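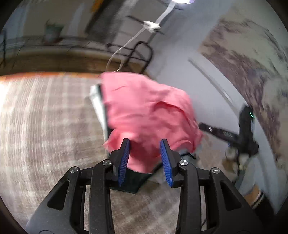

On the Keeping of Household Linen

Readers of these pages will recall that in May I undertook to set down the arrangements by which the linen in our house at Rutdale is kept. Several correspondents have since asked for the particulars, and I am pleased to supply them.

The linen cupboard stands on the upper landing and backs on to the chimney breast. It was fitted by the previous owners and has slatted shelves, which I would recommend to anyone who has the choice. Solid shelves hold the damp, and in our first winter a stack of pillowcases kept on the one solid board came out smelling of mushrooms. The board has been removed.

Sheets are stored by bed and not by size. Each set is folded and placed inside one of its own pillowcases, so that a guest may be handed a single parcel. The method was passed to me by Monique Riviere, who managed the laundry of a small hotel for 19 years and regards loose sheets as a sign of poor upbringing. Tea towels and dusters are kept downstairs, in the dresser, and are washed separately from anything that touches a face.

On the matter of washing, my practice is as follows. White cotton is washed at sixty degrees. Coloured cotton is washed at forty and dried out of direct sun where the garden allows it. Fabric softener is not used on towels, as it leaves them unwilling to take up water. A small cup of white vinegar in the rinse does the work well enough, and the smell does not last.

I should add a word on linen proper, by which I mean cloth woven from flax. We own two tablecloths of this kind, both bought from Hervé Fleury when he closed his shop in Clumilis. They are ironed while still damp, on the wrong side first, and rolled on a cardboard tube for storage. Folding them year after year along the same lines will in time wear the thread through at the crease – a lesson I learned on my grandmother's cloth, which could not be saved.

Mending is done in the evenings from October onwards. Worn sheets are turned sides to middle, a job I had thought forgotten until Hui-mei Yau wrote to say that she still does four or five each winter. She uses a flat seam and a fine needle, and reports that the join cannot be felt through a nightshirt. My own joins can be felt, but they hold. Sheets past turning are cut up for dust covers, and what remains after that goes into the rag bag.

Moths have given no trouble in the cotton. The woollen blankets are another matter and will require an entry to themselves. Mansa Arthur has promised to lend me his notes on cedar and lavender, and I shall write again once I have read them.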